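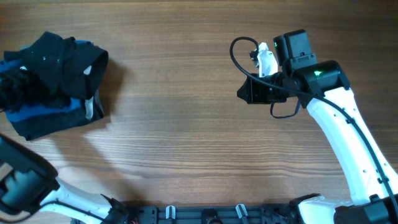 *Start pose, right arm high, left arm tucked in by the heap*

**Black and blue laundry by teleop: how do you all handle the first grab?**

**guada_arellano** (original post, 9:40 pm)

Finally got my two-arm setup to the point where I can sit down after dinner and record demos without rebooting something every ten minutes, and I am having so much fun with it! The task is "take a crumpled heap, spread it flat, fold it." I'm driving both arms by remote control with a pair of Skumex handles, logging into Stukura, and I've got 169 episodes saved so far.

The fold at the end is fine. Once the cloth is flat I can do it half asleep. The spread is okay too, if a little slow. What I can't settle on is the very first grab. With black cloth bunched up over blue cloth, I can look at the heap from my chair and know exactly where I want to pinch, and then the gripper gets there and picks up two layers, or a corner of the wrong layer, and I spend half the episode shaking things loose.

Right now I do it like this:

1. Both arms go to the start pose.
2. Right gripper comes over and goes for the open end that looks like a sleeve or cuff, near the little white tag.
3. Left gripper holds the lower part down.
4. Right pulls out across the bare wood, and I look for the next edge.

Sometimes that's lovely. Other times it's a fishing trip. So, two questions. Do you always grab the same feature first, or take whatever is on top? And do you keep the episodes where you fumbled the grab and recovered?

---

**tornillo_flojo**

Oh I love this one, cloth is the best task there is. Joaquín here, I did towels for most of the spring and moved on to shirts in August.

Same feature every time! Pick one and marry it. My first batch was "whatever's on top" and when I trained on it, the arm hovered over the cloth going left, right, left, right, like it couldn't choose a dessert. I had shown it five different right answers to the same picture. When I redid the set with one rule (always the nearest hem) the hovering went away.

Your opening by the tag sounds like a great choice. It's a hole, so one finger goes in and one stays out, and you know you've got a single layer.

---

**ulla_h**

I'm going to disagree with Joaquín, in a friendly way.

One rule works as long as the feature is in view. Your heap has the opening facing right with nothing on top of it, so of course you want to grab it. Flip that bundle over and the opening is underneath. What does your rule say then? If every demo starts with the opening showing, the robot learns a trick for that heap and freezes on the next one.

I would rather have a ranked list. Opening if you can see it. If you can't, a hem. If you can't see a hem either, pinch the highest fold, lift, let it hang, and look again. And then please record plenty of that last kind, because dropping the cloth and looking again is a skill too and the robot needs to see somebody do it on purpose.

---

**tornillo_flojo**

> What does your rule say then?

It says turn the heap over, ha. But okay, yes, fair. My towels never had a hidden hem for long. A ranked list is still a rule, so I'm going to claim we agree.

---

**ulla_h**

We do not agree but I'll take it :)

---

**e_figueroa**

Coming at this from the hardware side. That right wrist has a cable loop over the top and another one hanging under the gripper. Have you had the lower one catch on the cloth yet? I had a similar droop and it was fine for weeks with blocks and cups. The first day I put a sweater under it, the loop scooped up a sleeve and I dragged the whole thing to the end of the table thinking I had a perfect grasp. I was so proud of that episode until I watched it back.

A bit of hook-and-loop tape to snug it up against the wrist, with enough slack left for the full roll. Run the wrist through its whole range by hand with the power off before you trust it.

Also, the pale glare in the middle of the table. It sits right where you'll be spreading the cloth. Dark fabric on shiny wood is kind to you at the edges, so I wouldn't panic, but if that light comes from a window your evening demos and your morning demos are going to look like two different tables.

---

**guada_arellano**

Emiliano, I have had cloth go along for the ride and blamed my own fingers every time. Going to look at that loop tonight!

The glare is my ceiling lamp, so at least it's the same every evening. I could bounce it off the wall. Does anybody lay something matte on the table?

---

**e_figueroa**

I use a big piece of gray felt. Downside: cloth sticks to felt and slides on wood, so the whole feel of the pull changes. If you switch, switch before you record more, and don't mix the two without marking which is which.

---

**helder.seixas**

Late-night reader, first-time poster in this section. I come from the other camp, I teach by hand. I hold the arm itself, move it through the motion, and play it back. For a fixed job I think it's wonderful. I can teach a pick and place in the time it takes my kettle to boil, and I can *feel* when the finger touches the table.

For cloth, though, I tried it and gave up. My own hands and forearms were all over the camera view, and two arms plus one person means I was doing the left side, then the right side, then trying to line them up afterward. What I got was a very nice folding motion for a shirt that was no longer there.

So I'm curious about the Skumex handles. Do you feel anything through them? That's the part I would miss.

---

**guada_arellano**

Welcome Hélder! No force feedback on mine, none. You learn to read it from the picture: the cloth starts to wrinkle toward the finger, and that's your "touch." It took me a good while to stop squashing the gripper into the wood. I still do my first few tries of the evening too hard and throw them out.

The nice part is that my hands are nowhere near the table, so the cameras only ever see what the robot will see later.

---

**ulla_h**

One habit that helped me there: operate from the camera views only. Turn your chair so you can't see the real table. It's miserable for an evening. But if you line up the pinch by leaning over and peeking at the far side of the heap, you are using information the robot won't have, and it can't copy you. If you can't find the opening through the wrist camera, neither can it.

---

**tornillo_flojo**

Strong yes from me on that one. My peeking demos were faster and prettier and trained worse. It stung.

---

**guada_arellano**

Ohhh. "I can look at the heap from my chair and know exactly where I want to pinch." I wrote that in my own first post. Okay. Chair gets turned around.

And the second question, the fumbles? Keep or toss?

---

**tornillo_flojo**

Toss. Clean demos only. Garbage in etc.

---

**ulla_h**

Keep! Keep the recoveries. Toss the ones where you got lost and wandered.

A miss followed by a calm reopen, back up, try again is gold. If the robot only ever sees perfect grabs then the first time it misses, it's somewhere it has never been, and it will happily carry a fistful of air to the other side of the table and fold it. I've watched mine do it, with great confidence.

---

**e_figueroa**

I'm between you two. I tag them. Stukura lets you put a note on an episode, so mine say "clean," "one regrasp," or "mess." I train on the first two and keep the messes in a separate folder. I had 353 in total for the sweater set, and when I pulled 80 of the clean ones out and put regrasp ones in their place, the robot got visibly better at trying again and slightly worse at looking elegant. I'll take that trade.

One caution. The miss has to be a real miss. I tried faking them and my fakes all looked alike, always short of the cloth by the same bit, and the robot picked up the fake miss as step one of the job.

---

**tornillo_flojo**

Faithfully reproducing the fake miss is the funniest thing I've read all week. Okay, I'm softening. Regrasps can stay. Wandering goes.

---

**helder.seixas**

Question on the two colors. If the blue comes up together with the black on the first pull, is that a fail, or do you carry on and separate them flat?

---

**guada_arellano**

I've been carrying on, hold with the left and peel with the right. But I haven't been consistent, and after reading all of you I think that's half my trouble. New house rule: if both come up, set them down, open, go again for one layer.

---

**ulla_h**

Good rule. Write it on a card and tape it next to the handles. Mine has seven lines on it and I still drift after an hour, so I stop at an hour.

---

**guada_arellano** (next evening, 10:15 pm)

Report! Tied up the lower cable loop, turned the chair, wrote the card. The first stretch with the chair turned was *awful*, I missed that opening over and over, and then it clicked and I could find it through the wrist view by the tag. The grabs feel slower but I'm not shaking layers apart anymore.

I'm also rotating the heap by hand before every episode so the opening doesn't always face the right arm. The ones where it ends up underneath are hard, Ulla. I lift, it flops, I look, I lift again. Saved every one of them with "regrasp" in the note.

Leaving the wood bare for now. Lamp is pointed at the wall. I'll train overnight and post whatever it does, even if it folds air.

---

**e_figueroa**

Especially if it folds air. Send video.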